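1/ Notes on running programmatic digital out-of-home for a mid-size regional client. Burkament, a flooring and countertop retailer, 40 screens across Wilatdale and Kennedy. Posting this because most of what I read on DOOH buying covers national budgets, and the problems at this size are different.

2/ Inventory first. The network owner, Itberg, sells by venue type: transit shelters, grocery entrances, gym lobbies, roadside. Each has its own loop length, and loop length decides almost everything else. A ten-second slot in a 60-second loop and the same slot in a two-minute loop are separate products, even when the rate card lists them on one line.

3/ Ask for loop length in writing before you ask for price. We got ours after the second request. Grocery was 80 seconds, gym was 120, and shelters varied by time of day.

4/ Impression multipliers. A play on a screen gets multiplied by an estimate of how many people could have seen it. The estimate is built from foot traffic data, dwell time and screen orientation. In our contract the multiplier was fixed per venue type and not per screen, so a gym lobby on a side street in Kennedy was billed like the one beside the rail station.

5/ We asked for per-screen multipliers and got them for shelters only. The shelter numbers moved a lot once they were broken out. Two shelters accounted for more of the estimated audience than the next nine together.

6/ Creative specs. Itberg accepts static files and silent video. Portrait for shelters and gyms, landscape for grocery and roadside. We built everything portrait first and cropped, and the landscape versions were bad. If I set it up again I would lay out landscape separately from the start.

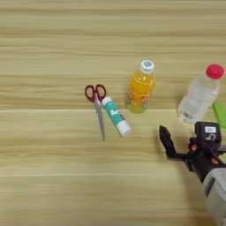 7/ Copy length. Seven words or fewer on roadside. Gyms can carry more, given the dwell time, and we ran up to 20 there with no drop in code scans. Grocery entrance sits in between – people are walking, usually pushing a cart, and the screen is off to one side.

8/ File rejection was the largest time cost of the whole job. The ad server rejects video above a bitrate limit that isn't in the spec sheet. It doesn't return an error. The file shows as "pending" and stays that way. We lost four days in March to this. Check status the same afternoon you upload, and call if it still says pending.

9/ Dayparting. We bought 6 to 9 a.m. and 4 to 7 p.m. on shelters, and all day everywhere else. The morning block delivered in full. The evening block under-delivered for two weeks because another advertiser held a guaranteed buy in the same window and ours was non-guaranteed. The dashboard labels both types "active."

10/ Proof of play. You get a log with screen ID, file name, start time and duration. Pull the raw log, not the summary PDF. The summary rounds partial plays up. In our raw log almost 300 plays ran under two seconds, which I would not count as delivered. Itberg credited them after we sent the rows.

11/ Measurement. We used a separate code per venue type and a store-visit panel. The panel was too small to read at this budget. The minimum the vendor wanted was 200 matched devices per group and we cleared it only in the shelter group. Treat anything below the minimum as missing data.

12/ Code scans by venue, highest to lowest: gym, shelter, grocery, roadside. Roadside was zero, as expected. Don't put a code on a roadside screen. It takes up space and invites a driver to do something unsafe.

13/ On frequency caps – there isn't one. You are buying plays on a fixed object in a fixed place, and the same commuter will see it every morning. Rotate the creative instead. We ran three versions on a weekly swap. Scans in the gyms rose in the first two days after each swap and then settled.

14/ Contract points to raise next time: loop length per screen, per-screen multipliers for all venue types, a minimum play duration for billing, and written notice when a guaranteed buy takes over our window. None of these cost the network owner much.

15/ Burkament renewed for shelters and gyms and dropped roadside. Grocery is on hold until the landscape files are redone. I'll add the bitrate limit to this thread once Itberg confirms the number.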